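Descaling and cleaning taps, sinks and worktops in a shared kitchen

Last revised 30/09/2022

Limescale is calcium carbonate left behind when hard water dries. It builds up fastest at the tap outlet, around the base of the tap and along the back edge of the sink, where splashes are rarely wiped away. A mild acid dissolves it. Scrubbing alone removes the top layer and usually marks the metal underneath.

Materials

Citric acid powder, sold loose or in tubs. Pristov and Linstead both supply it in small quantities.
Warm water, measuring jug, soft cloths, an old toothbrush.
A small freezer bag and a rubber band.
Rubber gloves.

Mixing

For general work dissolve 100 g of citric acid in 2000 ml of warm water. Stir until clear. Water at 35 degrees is warm enough; near-boiling water can encourage calcium citrate to form, a white deposit that is harder to shift than the scale. Do not mix with bleach or any product containing it. Label the bottle.

Tap outlet

Unscrew the aerator if it has flats for a spanner, with a strip of cloth between the jaws and the plating. Note the order of the mesh and washers. Soak the parts for half an hour, brush, rinse and refit hand tight. If the aerator will not move, fill the freezer bag with solution, pull it up over the outlet and hold it with the rubber band. Check it every ten minutes. Plated finishes that are already worn should not be left longer than that.

Base of the tap

Bottles left standing here trap water and leave rings. Lift them off, lay a cloth soaked in solution around the base, wait fifteen minutes and work the joint with the toothbrush. Rinse twice. If the sealant has gone black and does not come clean, cut it out and renew it.

Sink bowl

Wash with detergent first, as grease keeps the acid off the scale. Apply the solution, leave for five minutes, then rub along the grain of the steel. No wire wool - fragments lodge in the surface and rust. Rinse and dry.

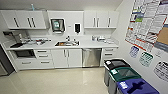

Office kitchenette with stainless steel sink and white worktop.

Worktops

Laminate and solid plastic tops tolerate the solution for a minute or two. Marble, limestone and terrazzo do not, and will etch at once. Use plain soapy water on those. Tea stains on white laminate respond to a paste of bicarbonate of soda and water, left for ten minutes and wiped off without pressure.

Soap dispensers

Wipe the nozzle weekly. A dispenser that drips is generally blocked with dried soap; run warm water through the pump until it moves freely. Do not use acid on the pump spring.

Storage

Mixed solution keeps for roughly two weeks in a closed bottle. Discard it if it turns cloudy.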